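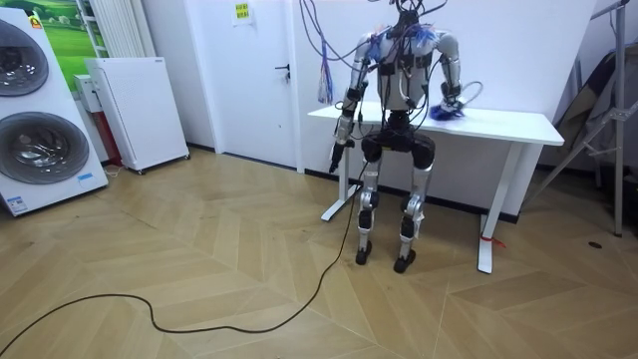
Wiping a table is the hardest easy job there is, according to Marisol Nina, and anyone who joins the Tidbridge Robotics Club should expect to spend a whole term on it.

The Tidbridge Robotics Club meets after school at the Oserura Learning Centre and is open to students aged 11 to 13. Each year the club works on one task from the list set for the Flores Household Challenge, a competition in which teams program a robot to do a chore that people do at home. The task chosen for this year is Task 2, Wipe the Table. These pages explain how the task works and what club members learn from it. They may be read by students who are thinking of joining, and by younger students who are curious.

What does a robot need in order to wipe a table?

When a person wipes a table, the eyes find the mess, the fingers hold the cloth and the arm pushes it along. The brain looks after all of these at the same time, and most people can chat while they do it.

A robot must be given a way to do each part of the job. It has motors at its joints, which bend and turn the arm much as muscles bend and turn yours. It has a gripper, which opens and closes to hold things. Cables carry electrical power to the motors and carry messages back and forth. A computer program decides what message to send next.

The club's program is called Uler. Members have been adding to it since February, and every new member receives a copy to study.

Holding the cloth

A cloth is difficult for a robot because it has no fixed shape. A wooden block looks the same each time it is put down. A cloth may be flat, folded, twisted or bunched up, and it changes again as soon as it is touched. The program has to choose a good place to pinch. If the gripper takes only a corner, the rest of the cloth may trail behind and clean very little. If it takes too much, the cloth becomes a lump that rubs only a small patch of the table.

Members practise this part on paper first. They drop a tea towel on a desk, draw its outline and mark the spot they would choose. They then try that spot with a pair of kitchen tongs.
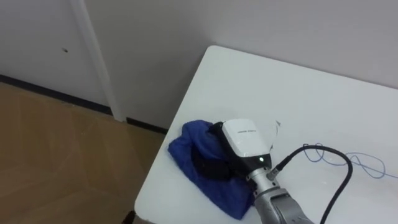
Once the cloth is held, the arm has to press down. Too little force and the cloth skims over the crumbs. Too much force and the cloth sticks and bunches, or the arm strains against the table. Engineers call the right amount of push the contact force. You can feel it yourself by wiping a desk first with one fingertip and then with your whole hand.

Planning the path

A person who is wiping a table seldom thinks about the path. A robot needs one. Club members usually begin with straight lines, going from left to right, moving down a little and coming back again. The lines must overlap slightly so that no strip is missed between them. The program must also know where the edge of the table is, so that the cloth does not slide off it.

Members write their path as a list of small steps called waypoints. The longest list handed in so far had 905 waypoints, and its author was kindly asked to make it shorter. A good path covers the table and is still short enough for another person to read and check.

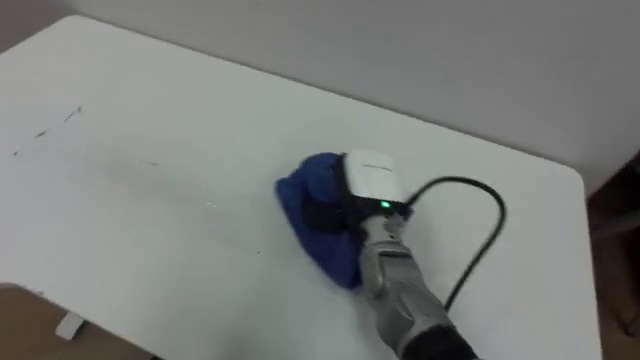 Staying safe near a robot

A robot arm does not know that you are there unless it has been programmed to notice. The following rules apply to every member and every visitor.

Stay behind the tape on the floor while the robot is switched on.

Tie back long hair and remove lanyards before entering the work area.

Do not step on or pull any cable.

Ask the instructor before touching the gripper, even when it is still.

If the instructor calls "Stop", the student at the red button presses it at once. Everyone else stands still.

Words to know

Gripper: the part of a robot that holds things.

Joint: a place where two parts of the robot meet and can bend or turn.

Contact force: how hard one thing pushes on another when they touch.

Waypoint: one point on the path that a robot follows.

Joining the club

Students do not need to have written a program before. Application forms are available at the front desk of the Oserura Learning Centre and must be signed by a parent or guardian. New members should bring a notebook, a pencil and a tea towel to the first meeting.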